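Offene Tür in der Rechnerwerkstatt: viel Altmetall, wenig Antworten

38 Kommentare · 112 mal geteilt

Nomov lädt im Januar zum Tag der offenen Tür, und die Einladung verspricht »das zweite Leben des Bürorechners«. Ich bin hingefahren, obwohl mich solche Versprechen eher müde machen. Wer einmal versucht hat, für einen alten Tower passenden Speicher aufzutreiben, weiß, wovon ich rede.

Der Rundgang beginnt um 16 Uhr im Lager. Zoi Karagiannis führt die Gruppe, zügig und ohne Folien, das rechne ich ihr an. In den Regalen stehen nach ihren Worten 1525 Rechner, fast alle aus Büros und Behörden. Auf meine Frage, wie viele davon wieder verkauft werden, kommt ein Satz über »schwankende Quoten«. Eine Zahl kommt nicht. Zwei Besucher haken nach, auch sie gehen leer aus.

Interessanter wird es im Raum dahinter, wo zerlegt und sortiert wird. Kosmas Rallis erklärt dort, was sich seiner Meinung nach lohnt: Prozessoren, Speicherriegel, Netzteile, wenn sie die Prüfung bestehen. Grafikkarten aus Büro-PCs seien ein Verlustgeschäft, die nehme man eben mit heraus. Festplatten werden gelöscht oder zerstört, je nach Wunsch des Kunden. Wer das kontrolliert? »Wir protokollieren das.« Das Protokoll hätte ich gern gesehen.

Gut gefallen hat mir, dass die Gehäuse liegend bearbeitet werden. Zu Hause mache ich es genauso, man kommt ordentlich an die Platine und muss nicht ständig von der Seite hineinleuchten. Auch dass ein ausgebauter Prozessor eine eigene Ablage bekommt und nicht lose zwischen Schrauben herumrutscht, ist vernünftig. Ob diese Sorgfalt auch an einem gewöhnlichen Arbeitstag herrscht, kann ich nicht beurteilen – an einem Besuchstag sieht jede Werkstatt ordentlich aus.

Bleibt die Preisfrage. Im Verkaufsraum soll ein aufgearbeiteter Tower 200 Euro kosten. Dafür bekommt man Technik, bei der hinten teils noch runde PS/2-Buchsen und eine serielle Schnittstelle sitzen. Für eine alte Maschinensteuerung mag das genau das Richtige sein, fürs Kinderzimmer eher nicht. Auf die Frage nach der Garantie wurde ich an die Kasse verwiesen und von dort an die Internetseite.
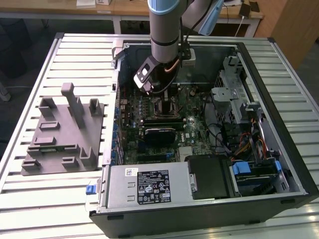
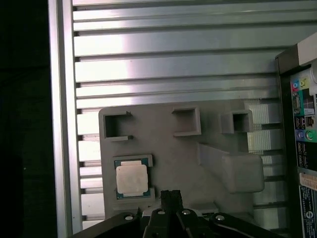
Oben der offene Tower mit Platine und Netzteil, unten ein Prozessor in seiner Ablage, rechts daneben alte Anschlüsse.

Der Kaffee war umsonst und ziemlich dünn. Gekauft habe ich nichts.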